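Varnen scanning cell

The Varnen scanning cell is a tabletop robot cell at Drultelside, used for presenting packaged groceries to a small scanner and then putting them in a basket. It is known mainly for the amount of upkeep it requires in proportion to the amount of shopping it does. 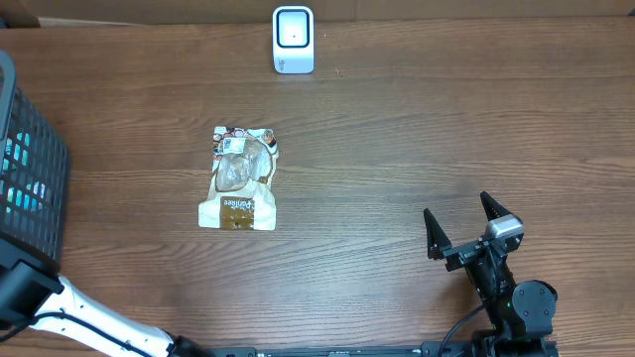 Layout

The cell occupies a wooden table. The arm, with white segments and black joints, is mounted on a long black base rail at the near edge and ends in a two-finger parallel gripper. The scanner stands toward the back, and a black plastic mesh basket sits to the left. Packages are laid flat in between. Snack pouches are the usual test item, being shiny, wrinkled and uncooperative.

Setup

Installation is governed by the Setiawan sheet, a 2-page document that has outlived every attempt to improve it. The rail is leveled first, then the arm is homed, and the scanner is placed last. Earlier versions put the scanner first, and the arm regularly knocked it over while homing. Warm-up takes 20 minutes, a figure inherited from an older arm and never questioned.

Maintenance

Finger pads are replaced after almost 700 picks, or whenever pouches begin to slide out on the way up. Rail bolts are checked monthly. The cable along the arm must keep some slack at every joint; tidy-minded operators who tie it down tight have accounted for most of the cell's repairs.

Known faults

The commonest fault is wrist drift, in which the gripper closes with great confidence beside the package. Rehoming cures it for five shifts or so. A permanent fix was announced with the Gellalitz controller update in June, after which the drift continued in the opposite direction.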